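Open day at Prelter

Mon 9 April

I took the afternoon off and drove over to Tistberg for the open day at Prelter. They are a small outfit that collects training data for robot arms. I had signed up in the winter and mostly forgotten about it until the reminder came.

Parking was behind the building and cost nothing. Bjartur Sveinbjörnsson met us at the door and gave a short talk first. It was supposed to last 30 minutes and went to 54, mainly due to questions. A man from Negash wanted to know what happens when a person does a task badly. Bjartur said they keep those recordings but label them, and moved on.

The part I liked was upstairs. You don't drive a robot at all. You hold a gripper in each hand and do the chore yourself, and the recording is used later to teach the arms. Each gripper has a square printed marker on it so the software can work out where it is. Barnabás Major went over the handling and told us to keep our elbows low and go slower than feels normal.

The room is set up like somebody's home, with tables of ordinary stuff and cables along the floor that you have to watch for.

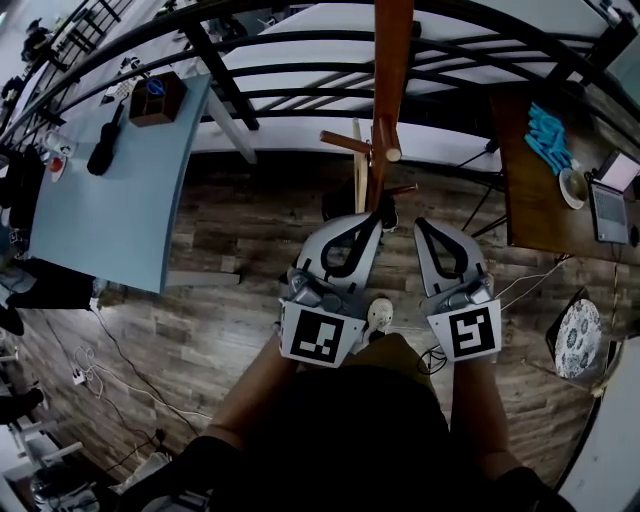

Both grippers up, with the coat rack and the stairs straight ahead.

My turn was short. Picking up a mug was harder than I expected and folding a cloth was easier. My wrists were tired by the end. Barnabás said the regulars do up to 100 recordings in a shift, and I believe him, but I wouldn't want to.

They plan another open day in May. Sign-up is through the Rernik page again.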